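Residents' group questions Stisholm hate crime figures ahead of review

STISHOLM, July 27, 2022 -- The Cuevas Road Residents' Group has today asked the Stisholm police service to explain how it decides which assaults and threats are recorded as hate crimes, after new figures showed a fall that the group says it finds hard to believe.

The service said in June that its Weswood division had logged 1509 reports in which the victim or a witness mentioned race, religion or nationality as a possible motive. The year before, the number was 2137. The service called the drop "encouraging" and credited its new online reporting form.

The group is not ready to celebrate. Its members say the form takes 10 screens to complete, is offered in English only, and lets people leave without telling them whether anything has been saved.

"We would love these numbers to be true," said Karla Arriaga, who chairs the group. "But if you make it harder to report a thing, you will get fewer reports of it. I don't see how anyone can tell from a total whether people are safer or have simply given up on the form."

The group has looked at eight cases brought to it by people living in Weswood. In each one, the person says they told an officer about abusive language used during the incident. Only two were marked as possible hate crimes. One of the others, in which a man was pushed off his bicycle outside a chemist's, was put down as a traffic matter and closed.

The group accepts that eight cases prove very little. It says they are enough to justify somebody looking at the rest.

Police have promised a review, to be carried out by the consultancy Grerkusora. The group has doubts about that too. Grerkusora helped design the online form, and the terms of the review, as published, make no mention of speaking to victims.

"They are being asked to mark their own homework -- and the homework is mostly a spreadsheet," said Estrella Ledesma, the group's casework officer.

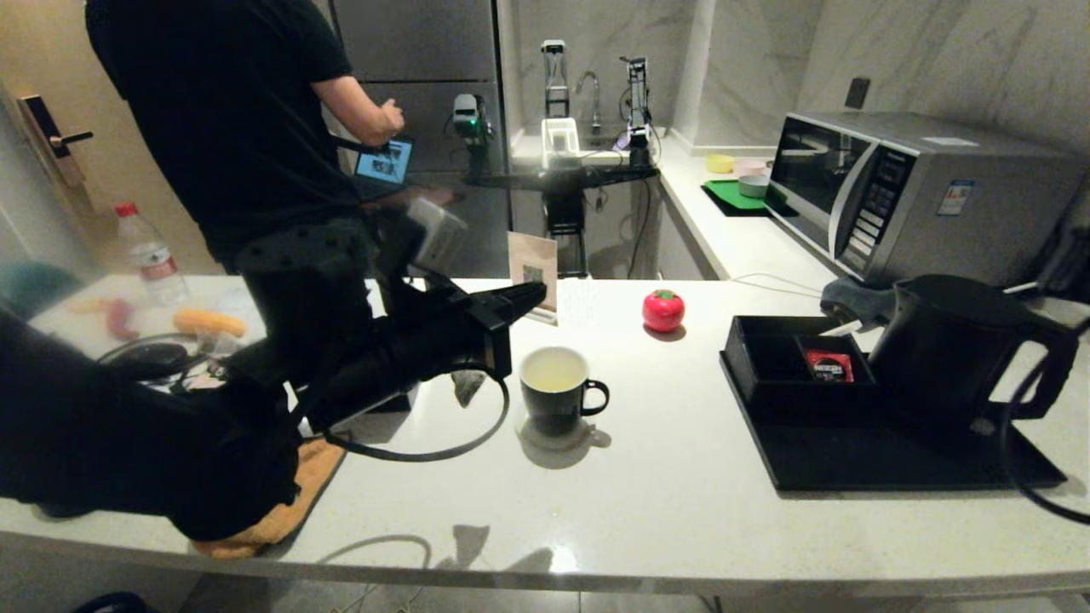 Will the group take part in the review?

It will send in written evidence, but will not sit on the advisory panel unless the terms are changed to include interviews with people who made reports.

The group is also asking for the old telephone line to be brought back while the review is under way, and for the closed cases to be read again by an officer from outside the division.

Anyone in Weswood who has reported an incident and wants to know how it was recorded can ask the group for help with a written request. Names are not passed to the police without permission.

ENDS

Notes to editors: Karla Arriaga and Estrella Ledesma are available for interview. The eight case summaries can be supplied with personal details removed.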